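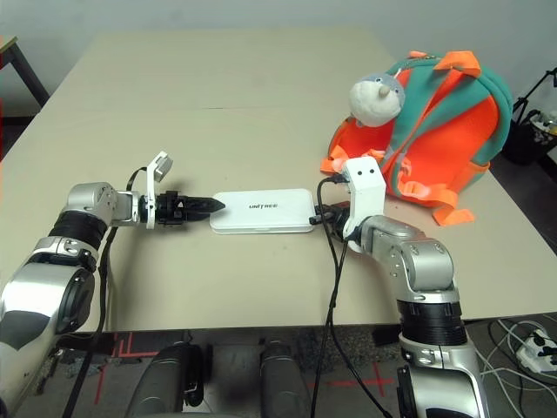 Hrvoje Pavlović reckons I should have started with something flatter, and he had 50 miles of drizzle to tell me so. I didn't care! My first proper hilly sportive, 275 riders, and I grinned the whole way to Flusley.

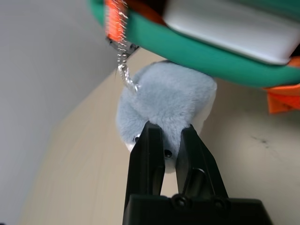

The first climb is the steep one (16 per cent by the chapel) and I got up it in my lowest gear — slowly, but without walking.
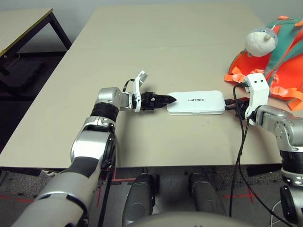

After that it's lanes, sheep and a feed stop with cheese scones. I ate three. 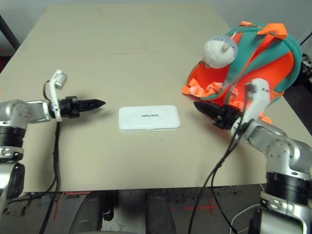
Comments

Snežana Leka
Well done! Are you doing the April one?

Reply
Already entered — six of us from the club are going!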